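Student Automation Team Completes Virtual Workcell

The Laboratory Automation Club has finished the simulation stage of its annual project, and members will present the results to faculty and families at 4:30 p.m. on the last afternoon of January. The team, led by Kyu-ri Cho and Nuno Sequeira, has spent the fall term building a computer model of a plate-handling workcell, which the students have named Sisar.

The assignment calls for a single robot arm to carry multiwell plates between benchtop instruments and their holders without a collision. Ha-neul Do prepared the layout of the table, and Kyu-ri Wi wrote the routine that plans each transfer.

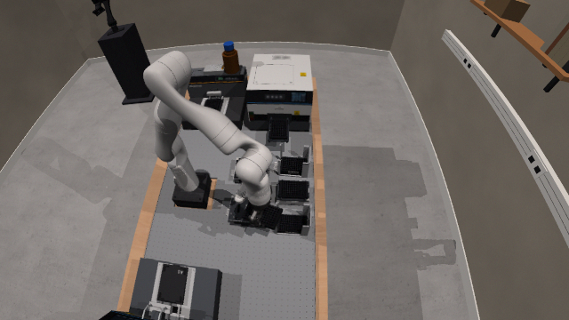 Over the term the club ran 2406 simulated transfers and kept a written log of every one that ended in a dropped or misplaced plate. Most of the early faults were traced to the angle of approach at the holders - a matter the team corrected before the winter break.

Faculty adviser Chae-won Seok has asked that the log be made available to next year's members, together with the source files. The club will enter the Telton Student Challenge in the spring, where teams are allowed 50 minutes to complete a set of transfers chosen by the judges.

Seating for the presentation is limited. Families who plan to attend are asked to notify the department office in advance.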